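Sullby Desk Mat, Large: Review

I've never been sold on desk mats. A table is already flat, and paying extra to cover it up has always struck me as a fine way for somebody to make money off my elbows. The Sullby large mat costs $381 pesos at the Cárdenas store where I picked mine up, and the box promises a surface that "stays like new." I've had it since December.

Out of the roll it curled at both short ends. The leaflet says to leave it overnight under books. Mine took 2 nights, and one corner still lifts when the heating comes on. There was a smell too, like a new shower curtain, and it hung around well into January.

Dark colors hide ink and coffee rings pretty well. They don't hide dust, skin oil or eraser crumbs, and the "like new" line doesn't survive much contact with a real working day.

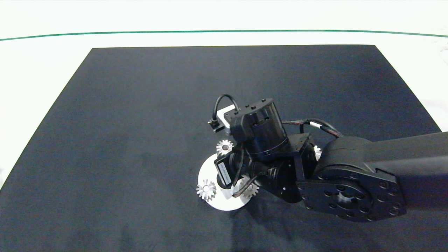 Navy-gray mat on a white tabletop, with faint smudges toward the front edge.

A damp cloth lifts most marks. Hand cream needs dish soap and a second pass. I tried the Flunum cleaning spray that the store pushes at the register and saw no difference from soap, except in the price.

As a writing surface it's fine. A ballpoint feels a little softer on a single sheet, and my mouse tracks without skipping. It does quiet the keyboard, which I didn't expect to care about and now do. My old Prarine mat was thinner and slid every time I leaned on it. The Sullby stays put, I'll give it that.
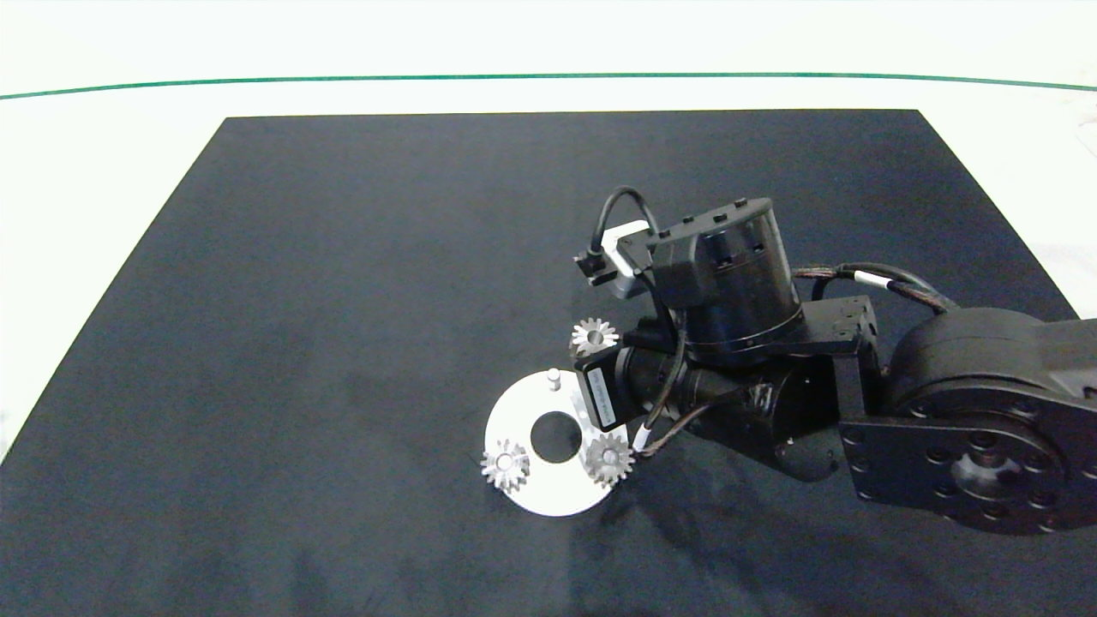
Can I cut it down to fit a smaller desk?
You can, with a sharp blade and a metal ruler, but the cut edge looks rougher than the factory one and the store won't take it back afterward.

I'm keeping mine, mostly for the quieter typing. I wouldn't pay full price for a second one.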